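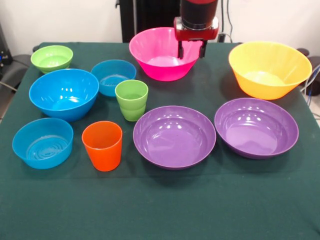
Photo: Kioko Tableware Project. Used with permission.

4. What color does to a stack

4.1 The reference set

Before I get to the interviews I should talk about the bowls, which turned out to matter more than I'd planned for. I wanted a set of tableware that would be a bit of a pain to put away. Matching sets stack themselves, more or less. You pick up the biggest one, drop the others in, and you're done. Most of the 46 households in the Droltel sample don't own a matching set anyway (or they did once, and it has lost members to picnics and dorm rooms), so a neat tower of identical bowls would have told me very little about how people live with plastic dishes.

The reference set is bright, cheap and mismatched in shape. The blues are my favorite part. There's a big, deep, rounded one, a smaller one that tapers toward the base, and another with concentric rings molded into the bottom, and the three of them share a color and not a lot else. The purples go the other way: two wide, shallow bowls that look like a proper pair. Pink and yellow are big bowls with flared sides, the lime green one is small, and then there are the cups, one green and one orange. I laid a dark green cloth under everything so the colors would stand out, though I'll admit the lime pieces have less to push against than the pink ones do.

4.2 Sorting by color, sorting by shape

I started with a very basic question: if these were yours, what would go with what? I asked it in people's own kitchens, usually with the cupboard door open, and I let them talk for as long as they liked. The coding scheme is the one from section 3, with one change. In the March pilot I had a single code for "puts like with like," and it was useless. Like in what way? A blue bowl is like another blue bowl, and it's also like a pink bowl of the same depth. I split the code in two and went back through the pilot transcripts, which took forever but was worth it.

People who sort by color talk about how the shelf looks. They mention open shelving a lot, and guests, and children who have "their" color and will not eat cereal out of anybody else's. People who sort by shape talk about how much they can fit in, and they get quite passionate about it! One household gave me a long and very good speech on wasted air — the space inside a bowl that has nothing nested in it — and I've used "wasted air" as a label ever since.
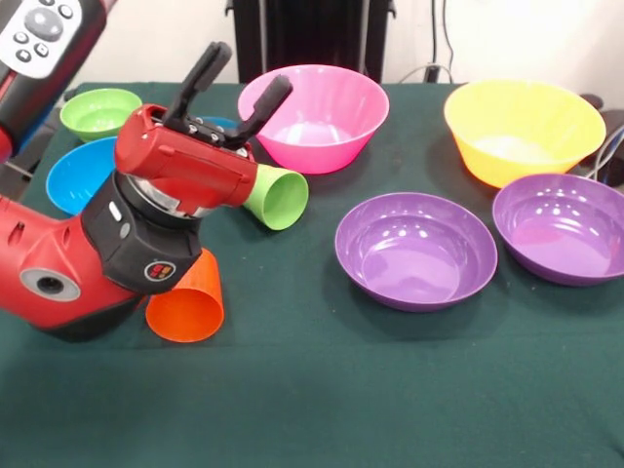

Figure 3. Bowls and cups from the reference set on the green cloth, with the lime-green bowl at the far left back corner.

A smaller group does both, in a fixed order. Color first, then size inside each color. For this group the purple pair is a gift and the blues are a nuisance. A wide, shallow bowl with low walls wants to be at the bottom of a pile or off by itself, and a deep one with steep sides doesn't sit in it nicely. You can force the issue and get a blue stack, but it's a wobbly one, and I heard the word "wobbly" so often that I stopped marking it in my notes.

I'd expected more people to give up on color at that point and go by shape. Some did. Others kept the color rule and dropped the stack, so that the blues stood next to one another on the shelf in a little row, taking up far more space than they needed. I asked 6 of these households whether the row bothered them, and they were pretty relaxed about it. A shelf that reads clearly from across the kitchen was worth a bit of room to them. I hadn't thought of legibility as something a cupboard could have, and I come back to it in section 5.

4.3 The trouble with cups

Cups get their own heading. Bowls nest in bowls, cups nest in cups, and a cup inside a bowl is where people start disagreeing with their own families.
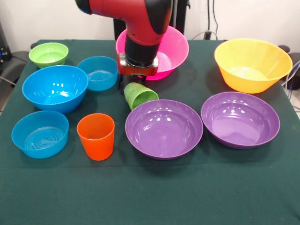

Three answers came up again and again. The first is that cups live with cups, full stop, on another shelf if possible. The second is that a cup goes in the bowl of its own color, so the green cup would belong with the green bowl, and this answer came mostly from households with young kids, where a bowl and a cup get handed out together at breakfast. The third is that a cup is filler, and you stand it in whatever deep bowl happens to be on top. I'm a filler person myself and had to be careful about nodding too hard.

The second answer runs into a plain matter of size. A color match only helps if the bowl is roomy enough for the cup to stand in it, and a small bowl with a tall cup in it makes a top-heavy sort of parcel. In the interviews the color-matchers knew this perfectly well. They described laying the cup on its side, or turning it upside down over something else, or keeping the pair together on the counter and never putting it in the cupboard at all. The orange cup raised a different problem. It has no obvious partner in the set, and people who had been happily matching up to then would pause over it. A few put it with the yellow bowl, on the grounds that the two colors were neighbors. Others said it would end up holding pens.

4.4 What goes at the bottom

Bottom bowls are chosen early and hardly ever changed. This was the firmest pattern I found, and it held for color people and shape people alike. Once a household has a base bowl, everything else is arranged on top of it, and a newcomer (a gift, a replacement, something left behind after a potluck) has to find a spot higher up.

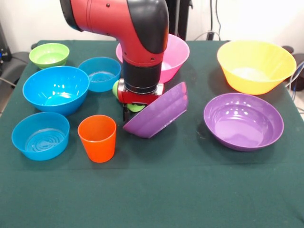

Big flared bowls were popular as bases, for the simple reason that they'll take nearly anything. Wide, shallow ones split opinion. Fans said they made a steady foot for the pile. The rest complained that a shallow bowl sticks out past its neighbors and catches your sleeve, and that the only decent way to keep it is on edge, like a plate in a rack. I tried this at home with my own Pluveck bowls and they rolled, so I can't say I recommend it without something to lean them on.

One limit I should flag. All of this is about dishes at rest, and I asked people what they would do and looked at what their cupboards looked like that day. I didn't follow anyone through a week of washing up. The Beltach diaries, which cover the same households over a longer stretch, are better for that, and I draw on them in the next section for the question of who in the house puts the bowls away.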